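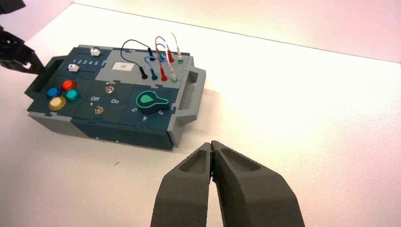
How to Prepare a Workbench Area for Small Repairs

By Danish Arain
July

This guide is issued by the Risham Community Workshop for members who are setting up a bench at home or in a shared room. It applies to light repair work such as clocks, radios, hand tools and small household fittings. It does not cover welding, woodturning or work on gas appliances.

Choosing the surface

Select a table that does not rock when pressed at each corner. A pale top is preferred for small parts, as dropped screws and springs are easier to find against it. If the only table available is dark, lay a sheet of plain white paper over the working area and tape it at the edges. Glass tops should be avoided.

The height of the bench should allow the forearms to rest level while seated. Members who stand to work will need a higher surface and may place the table legs on solid blocks. Do not use books or loose bricks for this purpose.

Lighting

Overhead light alone leaves the hands in shadow. Place one lamp on the side opposite the writing hand and a second behind the work. Bulbs marked 4000 K give a neutral light in which wire colors can be told apart. Turn the lamps so that neither shines directly into the eyes.

Arranging tools

Keep the tools used most often within reach of the seated position. Everything else should be stored off the bench. The workshop uses the Orka rail system on its own walls, but a row of hooks serves equally well. Screwdrivers should hang with the tips down.

Trays for removed parts should be placed to the far side of the work and filled in the order of removal, starting at the left. Label each tray before the first screw is taken out. A strip of masking tape and a pencil are sufficient.

Power

Use a single outlet strip with its own switch, fixed to the underside or back of the table. Cords must not cross the front edge. Switch off the strip and unplug the item before opening any cover. Items with large capacitors, including older amplifiers, should be brought to the Manalo Street room and opened with a supervisor present.

Closing down

Return tools to their places, empty the trays into labeled bags and wipe the surface with a damp cloth. Solder scraps go in the lidded tin and never in household trash. Wash hands before eating.

Members may borrow a bench mat and lamp for 7 days at no charge. Requests are taken at the front desk until 2 p.m.

200 shares | 2 comments

Related guides
Sharpening a Pocket Knife
Replacing a Lamp Cord
Reading the Wuris Parts Catalog
Storing Solder and Flux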